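Riding Home From the Ernmont Winter Lights: Your Questions

Updated January 2022

I get a lot of email after every festival night, and most of it is about getting home. So I put the answers in one place. I live four blocks from the main gate, I've been going for years, and I don't drink much, so I end up being everybody's designated driver. I'm not a lawyer and I don't work for the city!

Which streets are closed?

Durán Street is closed to cars from late afternoon until the crowds clear out. Dedo Avenue stays open on the north side, but the police move the barriers when it gets busy, so don't count on it. If you see cones, they mean it, even if you live there and have groceries in the back.

Are the new barriers going to be there?

Yes. After the scare two years ago, when a car rolled past a sawhorse and onto the sidewalk (thankfully no one was hurt), the city bought the heavy kind. They're ugly. I love them. You can walk between them with a stroller, but a wide wagon is a tight squeeze, so go in by the library.

Is there a sobriety checkpoint?

Usually, yes, and I never know where. Last time it was out past the bridge and my line moved pretty fast. Have your license handy and turn your music down. Please don't write to me asking for the location – I wouldn't post it if I had it.

Can I leave my car overnight?

You can in the Brinerora garage, and this is the tip I repeat most. Tell the booth you're leaving it and they'll give you a slip for the dashboard. Pick it up by noon and you pay the evening rate. Street parking is another story, and I've seen tow trucks out there before sunrise.

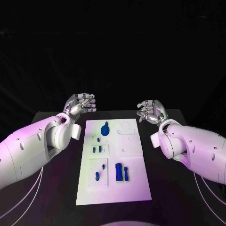 What about the late shuttle?

It runs from the library steps to the Brinerora garage and then out to the train station. The last one leaves at midnight, and it fills up, so I'd aim for the one before. Kids ride free. Dogs are up to the driver – mine got on once and got turned away once, same dog, same leash.

What should I do if I see someone about to drive drunk?

Call 911. If the car is already moving, give them the color, the street and which way it's headed, and don't try to follow it. Inside the gates you can grab any officer or anyone in a yellow vest.

Will there be more nights after this?

The closing weekend is in February, with the same closures as far as I know. I'll change this page if the map changes.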